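# Spare Room, Bit by Bit

Finally got around to writing up the spare room clear-out! We moved to Lamstead in July and everything without a home got dumped in there, and I mean everything.

My rule was simple: whatever comes off the table or out from under it goes on the bed first, gets sorted, and has to be gone by bedtime so somebody can sleep there. It worked on most days. I gave it 13 evenings in all, usually starting after supper with the radio on.

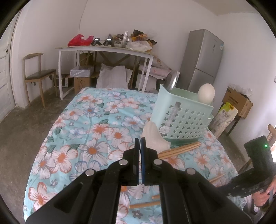

Baskets saved me, really. I used to buy big lidded tubs and they just turned into places where stuff went to disappear (I still have one from the Dirnine apartment I'm scared to open). A small open one you can carry by the rim is so much better - fill it, walk it to the right room, empty it, come back. If something has sat in the basket for two evenings I either find it a drawer or let it go.

Sticks and dowels are my weak spot. I keep every single one for plant supports or some craft I saw once, and then I can't find any when the tomatoes flop over. They're getting tied in a bundle and moved to the porch.

The table stays where it is against the wall, I like it there. What goes under it is still up for debate! I'd love to keep only bedding down there, but I have nearly 2000 photo prints to put somewhere, and the closet is already full of coats.

Next up is the hallway shelf, then the kitchen drawer with all the takeout menus in it.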